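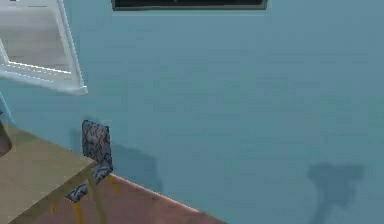

Fellton walking pad, two months in

Quick one, typing this on my lunch break so forgive the state of it.

Bought the Fellton in September after my doctor gave me the talk. You know the talk. Blood pressure creeping up, sitting all day, what are we doing about that. I was doing 4,000 steps on a good day and most days weren't good. Gym is out, I've paid for three of them and gone to none.

Paid 410 for it. The Nerkano everybody raves about was 1,099 and I just couldn't. Tried that one at my sister-in-law Birgit's place for a weekend so I do have something to compare with.

Setup. Easy. Comes in one piece, you plug it in, clip the safety key on, go. The box is a monster though. Get help, I did the stairs alone and my back was sore til Saturday.

Noise — better than I expected at slow speed. A hum. Anything above a stroll and you hear your own feet more than the motor. I take calls on it and only one person has asked what the thumping is. Downstairs neighbor hasn't said a word but she's polite so who knows. Put a mat under it anyway.

Belt. Narrower than the Nerkano and I notice it. If you wander when you're reading something you'll clip the edge, first week I did it constantly. Taller people will hate the length too. I'm short, fine for me. My husband got on once, took a few steps, got off.

The app is bad. Sorry but it is. Wants your birthday, your weight, your email, then loses the connection halfway thru a walk and gives you credit for nothing. I deleted it. The little remote does everything and the display on the front shows time and distance, good enough. Don't lose the remote. There's no buttons on the machine itself besides power, which I think is dumb.

Calorie number, ignore. It told me I burned off a whole dinner in the time it took to answer email. No.

Does it help? Weight, 2 pounds down, so don't buy it for that. I also still eat like I did before, the Granura bars are in my desk drawer and they are not leaving. But I sleep better and my knees don't creak so much on the stairs, and the afternoon slump is mostly gone. Blood pressure was a bit lower at my last checkup. Could be the walking, could be that I also quit the second coffee. Gudrun Lindemann, the nurse at my practice, said keep going and come back in spring. She wanted me on it after meals, short walks, instead of one long one in the morning, and that has stuck way better. Ten minutes after lunch, ten after dinner, I can do that even in a bad mood.

Maintenance: you have to oil the belt. They give you a tiny bottle and the instructions are on a separate sheet that I almost threw out with the foam. Mine started squeaking in week five, oiled it, quiet again. Also it drifted left once and I had to fix it with the hex key, fiddly but ok.

Would not fit under my bed. They say it does. Measure first — mine lives behind the couch standing up and it's heavy to tip.

Four stars. Would be less if I'd paid Nerkano money. If you're tall or you want to actually jog, get the other one, Birgit runs on hers and it doesn't budge. For walking and email this is plenty.

Update, forgot the warranty: you have to register it yourself on their site and the serial number is on the BOTTOM. Write it down before you set it on the floor.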